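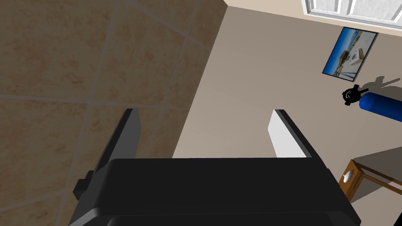 Costalmont Recipe Cards

Hi, and thanks for stopping by! I've been typing up old community cookbooks for a while now (the spiral-bound kind that churches and bowling leagues used to sell) and this is the first batch I feel okay about letting other people poke at. It's a plain text collection of 2,000 recipes, one per row, with a bit of information on where each one came from.

I named it after the street I lived on when I started. There's no deeper meaning, sorry.

What you get

recipes.csv - the main file, one recipe per row
books.csv - one row for each of the 63 cookbooks
units.txt - my list of measuring words and what I think they mean
oddities.txt - recipes I typed in but don't fully trust

The columns in recipes.csv are title, book_id, page, ingredients, steps, serves and notes. Ingredients are split with a vertical bar, because so many of these cooks used commas in the middle of a line ("butter, soft, not melted") and I got tired of fighting it. If serves is blank, the book didn't say. I did not guess. A pan of bars can serve twelve people or one person having a bad week.

How I typed things up

I kept the original wording wherever I could, including spelling. So you'll find "oleo" and "catsup" and at least three ways to spell zucchini. The only thing I changed on purpose was fractions: they're all written like 1/2 now, with a space before them when there's a whole number in front.

Brand names stay in if the recipe had them. Names of the people who sent the recipes in are out, and so are addresses and phone numbers, which were printed in these books way more often than you'd think.

Oven temperatures are in Fahrenheit. Where a book only said "moderate oven" I left it alone, and units.txt has my best reading of that.

Loading it

The file is UTF-8 with a header row. I use Sedow for browsing (it's a tiny table viewer, and it opens the whole thing without complaining) but any spreadsheet will do. One warning! Some spreadsheet programs see 1/2 in a cell by itself and turn it into a date. Import every column as text and you'll be fine.

If you want to search by ingredient, the Flundema script in the tools folder will do it:

flundema find "sour cream" recipes.csv

It matches whole words, ignores capitals, and knows nothing about plurals. Search for egg and eggs separately.

Known problems

113 recipes have no steps at all. That's how they were printed - a list of ingredients and then nothing, as if everybody already knew. They're tagged "no method" in notes.

Desserts are hugely over-represented. So is anything with canned soup. Please don't use this to say what people ate on a normal night, because folks sent in what they were proud of.

Page numbers in the Mnguni set are off by two, as I counted the cover pages. I'll fix that in the next version.

Changes

August 2024: second version. Added the oddities file, fixed a bunch of typos in the pickles, and took out duplicate fudge. The first version went up in May and had the serves and page columns swapped, so please toss it if you still have a copy.

Corrections are welcome, especially if you own one of the books and can check a page for me. Open an issue with the book_id and the recipe title. I go through them in batches, usually with a cup of coffee and a stack of sticky notes, so it may take me a couple of weeks to get back to you.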